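Road Inspection Checklist: Hutov to Räsänen Farm, Woodland Section
Inspector: Orla Brophy
Sheet 2 of 7. Comments typed up Dec 10, 2018, from my own handwriting, which was the hardest part of the job.

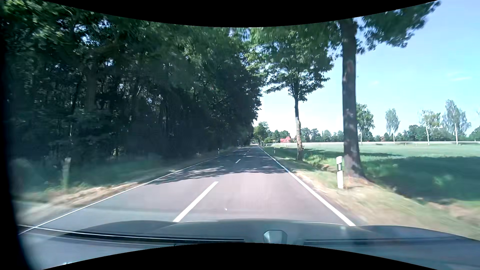
Woods left, field right, tree shadow over both lanes.

Marks used: OK, WATCH, FIX. Last year's sheet also had a column for "Other," and people wrote poetry in it, so it has been taken out.

1. PAVEMENT

1.1 Surface, both lanes: OK
Drove it twice and walked the worst of it. One patch by the Stistska turnoff has a lip you can feel through a shoe. A bicycle would feel it more.

1.2 Potholes: OK
None deep enough to report. One deep enough to annoy me. Logged in the February list, where it was also logged last time.

1.3 Change of color in sunlit stretch: OK
Two callers have asked why the road looks pink. The paving in the sun has a slight pinkish tint to it, grey otherwise. It is a color. It is not a defect and there is no form for it.

2. MARKINGS

2.1 Center dashes: OK
Easy to follow in the sun and still readable inside the shade.

2.2 Edge line, right: OK
Solid white on the field side. Please leave it alone.

2.3 Edge line, left: WATCH
Solid and white, but the woods side collects leaf litter every fall and the sweeper does not come until somebody phones. Phone earlier.

3. LIGHT AND SIGHT LINES

3.1 Sun to shade: WATCH
The only item on this sheet I would lose sleep over. You come along in full sun with an open field on your right, and then the tree shadow lies over both lanes and the road goes dark blue-grey. It is a long patch. A walker in a dark coat could be standing in it and you would be introduced rather late.
Asked for: a pedestrian warning sign before the trees, both directions. Also asked for in 2.3 of the old sheet, and on a sticky note.

3.2 Distance ahead: OK
Straight road. You can see a very long way, and some drivers take that as an invitation. Fastest reading from the Arine speed box was 82. I would like to meet this person, indoors.

3.3 Broken light at edge of shadow: WATCH
Leaf-shaped gaps and thin streaks of sun along the near edge. Pretty, and just the right size to hide a stick or a small branch. Slow down before the shade starts – braking once you are in it is a different hobby.

4. ROADSIDE

4.1 Trees, left: WATCH
Close to a solid wall of trunks and leaves, nearly black farther in. Deer live in there and do not read warning signs. Tagged 27 limbs on foot for the trimming crew. Orange tape. If you find tape on something that is plainly a healthy tree, the wind moved it.

4.2 Field, right: OK
Open and green. Farmer at Räsänen says the ditch drains fine. I stood in the ditch. He is more or less right.

4.3 Litter: FIX
One glove, one hubcap, more than 7 coffee cups from the same place. You know who you are.

5. BEFORE YOU DRIVE THIS SECTION

[ ] Windshield clean inside and out. Smears you don't notice in shade will turn up the minute you're back in the sun.
[ ] Wipers working, washer bottle filled. With washer fluid.
[ ] Headlights on for the whole section, daytime too.
[ ] Sunglasses somewhere you can get them off with one hand.
[ ] Passenger told that "deer" is to be said once, clearly, and only for deer.

6. FOLLOW-UP

Signs: request sent, no answer yet.
Trimming: crew has the list of tagged limbs.
Sweeper: see 2.3. Phone number is inside the cover of the Hutov binder, under the pizza menu.
Sheet 3 picks up at the far end of the woods.

O. Brophy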